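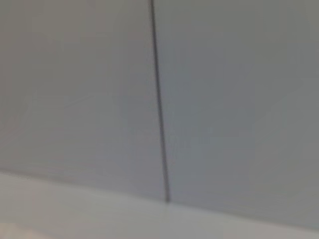 Narrow seam between two plain gray panels, close view

Flat-field correction

Flat-field correction, also called flat fielding, is a step in the processing of astronomical images. It removes differences in brightness that come from the telescope and detector and leaves those that come from the sky. The correction is made by dividing each science image by a second image, the flat field or flat, taken of a source of even light with the same equipment. It is used in nearly all work with charge-coupled device (CCD) and complementary metal-oxide semiconductor (CMOS) detectors.

Contents
1 Causes of uneven response
2 Procedure
3 Types of flat field
3.1 Dome flats
3.2 Twilight flats
3.3 Sky flats
4 Errors and limits
5 Use in surveys
6 See also

Causes of uneven response

The pixels of a detector do not all turn light into signal at the same rate. Small differences in pixel area and in the thickness of the light-sensitive layer give a fixed pattern that is usually no more than a few percent deep. The pattern depends on wavelength. In thinned, back-illuminated CCDs, red and near-infrared light can reflect between the two faces of the chip and produce a set of bright and dark bands known as fringes. The fringes seen on a night-sky exposure are caused mainly by narrow emission lines in the upper atmosphere. A flat made with a broad-spectrum lamp does not remove them, and they are handled in a separate step.

A second group of causes lies in the optics. Vignetting is the loss of light toward the corners of the field, where part of the beam is blocked by the tube, a baffle, or the edge of a filter. Dust on the detector window or on a filter casts an out-of-focus shadow. In a telescope with a central obstruction the shadow has the shape of a ring, and its diameter grows with the distance between the dust grain and the detector. The distance can be estimated by multiplying the ring's diameter by the focal ratio of the beam.

Procedure

A raw flat contains the same electronic offset as any other exposure. A bias frame, or a dark frame of equal exposure time, is subtracted from it first. Several flats are then scaled to a common level and combined, most often by taking the median at each pixel, which rejects cosmic rays and faint stars. The result is divided by its own mean, so that the average value of the finished flat is 1.

The science image is treated in the same order. The dark or bias is subtracted, and the remainder is divided by the finished flat. Reversing the two steps gives a wrong result, as the offset is not affected by the optics and must not be scaled with the light.

Exposure levels are set so that each flat is well filled but remains in the range where the detector's output is proportional to the light received. Half of full well is a common target. Photon noise in the flat is passed on to every image it is used to correct. A single pixel that has collected 10,000 electrons has a noise of 1 percent, and combining flats lowers this by the square root of their number when a mean is used. The median is slightly less efficient. At Cletard Observatory the standard set for each filter is 19 frames, an odd number being chosen so that the median falls on a measured value.

Types of flat field

Dome flats

Dome flats are taken with the telescope pointed at a lit screen or a painted area on the inside of the dome. They can be made in daytime and repeated as often as needed, and the lamp level can be held steady. Their weakness is that the screen is close to the telescope and is seldom lit evenly, so that light enters the tube at angles not present in a beam from the sky. Color is a further problem. Tungsten lamps are weak in blue light, and a flat taken through an ultraviolet filter may need a long exposure.

The Grirkum screen is a dome-flat target lit from its rim by a ring of mixed lamps. It was first fitted at Hulton, where it replaced a painted section of the dome wall. Its measured brightness at the edge is 89 percent of that at the center, and a smooth correction is applied for the difference.

Twilight flats

Twilight flats use the clear sky shortly after sunset or before sunrise. The light is bright, comes from effectively infinite distance, and is close to even over a field of a degree or less. A gradient is present over wider fields. It is smallest in a region opposite the Sun and somewhat off the zenith, and many observatories point there by default.

The time available is short. Sky brightness changes quickly, and exposure times have to be adjusted from one frame to the next. In the evening, narrow-band and blue filters are normally exposed first, while the sky is still bright, and broad filters later. The order is reversed in the morning. The telescope is moved slightly between exposures so that any stars recorded fall on different pixels and are removed by the median.
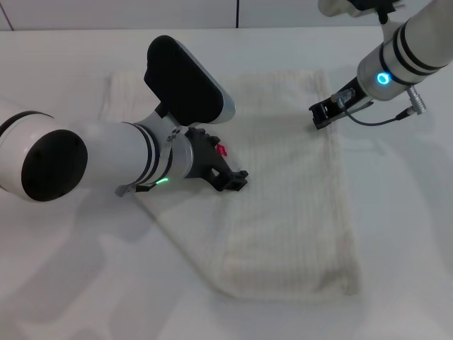

Sky flats

Sky flats, or night-sky flats, are built from the science exposures themselves. Images of many different fields are masked to hide stars and galaxies, scaled, and combined. The color of the light matches that of the sky background exactly, and the path through the optics is the same. The signal is low, and a large number of exposures is needed. The method fails when a bright nebula or an extended galaxy covers the same part of the detector in most of the images.

Errors and limits

Stray light is the most common source of error. Light that reaches the detector by scattering adds to the flat but has not followed the imaging path, and dividing by it makes stars in the affected area appear too faint or too bright. The background may look perfectly level while the photometry is wrong. The usual check is to observe one group of stars at many positions on the detector and compare the results. A map of the differences, called an illumination correction, is then applied to the flat.

Shutter effects appear in short exposures. An iris shutter opens from the center outward, leaving the center exposed longer than the corners.

Dust grains move. A flat taken before a filter change may not match images taken after it if the filter does not return to the same position.

Use in surveys

Wide-field surveys combine two or more kinds of flat. Dome flats supply the fine pixel pattern, and sky flats or star measurements supply the large-scale shape. The Demirtaş survey camera, which is made up of 24 detectors, processes each detector separately and then scales the set to a common zero point. Its sky flats are rebuilt every October from over 4,000 masked exposures.

See also

Bias frame
Dark current
Fringing
Photometry (astronomy)
Vignetting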